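Category: About Us

How we work at Rilley (and why we're a bit fussy)

By Heloísa Siqueira
Updated March

Hi, and thanks for stopping by! I'm Heloísa, and I started Rilley with Neusa Amaral in the back half of a joinery shop in Rarkura. We're a small robotics outfit – we help schools, labs and small manufacturers write the rules for their bench robots, and then we stick around to see whether anyone can follow them.

That second part matters to us more than you'd think. I used to work somewhere with a safety binder of 401 pages. Lovely binder, gorgeous tabs, and I reckon I was the only person who'd opened it past the contents page (I'd been told to photocopy it). When Neusa and I set up on our own we promised each other a rulebook that would fit on the wall beside the kettle. It currently has 17 rules, and if somebody wants to add one we all sit down with a cuppa and argue about whether an old one can go.

I won't give you the lot, but these are the ones visitors ask about most:

Hands out before power on. Say it aloud, even if you're by yourself. Yes, you'll feel silly.

Cables get a full travel check. Each arm is moved slowly through everything it'll be asked to do while somebody watches the cable and nothing else. Loops are fine, snags are not, and a loop that's fine with the arm at rest can be a right nuisance at full stretch.

One arm works, the other parks. If a job only needs one arm, its mate goes well back from the middle and stays there until the job's finished.

Write down the start. Before any sorting run we note which pieces are in the tray and which are on the table, by colour. Neusa is ferocious about this one, and she's right – half the arguments we've ever had about a result were really arguments about where the green one was.

Keep the surface plain. No mugs, no pens, no spare screws "just for a sec".
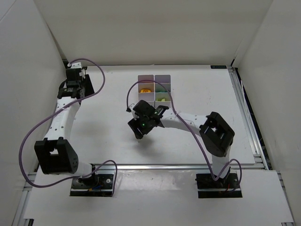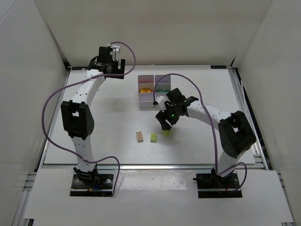 Two-arm bench with the sorting tray, right-hand gripper near the tray in both photos.

Most of our rules began life on a bench like that one, with little coloured pieces and a tray. People sometimes expect something grander! But small jobs are where sloppy habits sneak in, and I'd much sooner catch them there than on a client's floor.

We run a short course too, called Midell, for people who've just been handed a robot and a vague instruction to "be careful with it". Classes are capped at 55 minutes because my own attention goes after that. You'll spend most of it on your feet, writing a start note, swapping with the person next to you and seeing if they can set the table up from what you wrote. It's harder than it sounds, and there's usually a fair bit of laughing.

Our checklists live in a shared folder we call Lacerda, after the street where Neusa grew up. Clients can take them, scribble on them and send them back improved. Please do the scribbling bit. Our favourite version of the cable check came back from a high school with half the words crossed out, and we've used theirs ever since.

If you'd like to come and have a look, drop us a line. Mornings are best, and the side door's the one that opens.

Comments

Trish M: Did the course in autumn and now I say "hands out" before I turn on the blender. My kids think I've lost it.

benchrat: Do you park the spare arm folded or stretched out? We've been having this debate at work.

Heloísa Siqueira: Whichever keeps it clear of the working arm's whole path, benchrat. Check the path first, then choose the pose and write it on the start note so everyone uses the same one.

Col: Any chance of a printable version of all 17? Our kettle wall is ready.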